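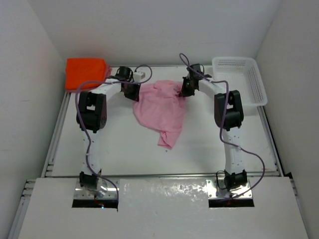

Makokha Opens Orders for Bamura Two-Arm Cloth Handling Cell

June 25, 2018 - Makokha today opened orders for Bamura, a bench-scale cell for research and process development in cloth handling. The cell ships as a complete unit with two robot arms, an enclosed work surface, mounting hardware, control software and a printed setup guide. First units leave the shop in November.

Bamura is meant for groups that work on picking up, spreading, folding and putting away small textile items. Both arms mount at the front of the work surface and share the space between them, so a single piece of cloth can be held from opposite sides. The base mounts are square metal plates. White walls close off the left, right and back of the surface, and metal rails border it.

"Cloth has no fixed shape, and most bench arms are sold for parts that do," said Mwanahawa Minja, product lead at Makokha. "We set the reach of the arms first and sized the table afterward."

Power and signal cables run outside the links and are tied along the arm segments.
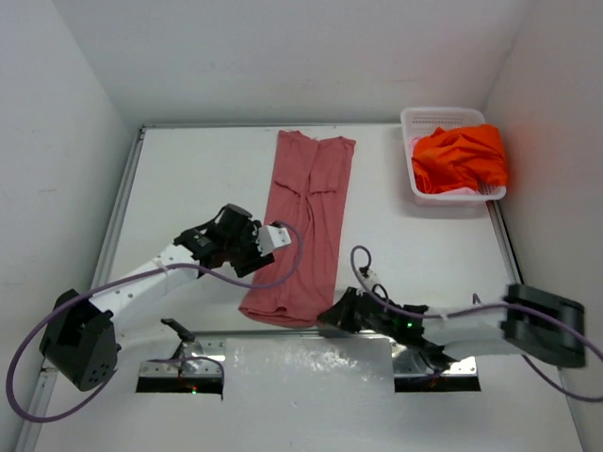
External routing allows a cable to be replaced without opening a joint. The factory test for each cell is a run of 500 fold cycles using garments of mixed size, and the log from that run is supplied with the unit.

The control software, Triletti, records joint positions and gripper state for both arms on one clock. Users can guide the arms by hand, play back a recorded motion, or send commands from their own code. Recordings are stored in an open file format described in the setup guide.

"The shared clock matters more to us than top speed," said Zsolt Gulyás, who wrote the timing layer. "If the arms drift apart during a pull, the fabric moves and the recording is of little use."

Assembly takes two people and 40 minutes with the hand tools provided. Spare gripper fingers, cable sets and base plates can be ordered separately. The standard warranty is 14 months and covers joints, motors and wiring. Gripper fingers are treated as wear items.

Orders and requests for a quote go through Fleter, the sales partner for Bamura. Contact: Awuor Kaijage, Fleter sales desk.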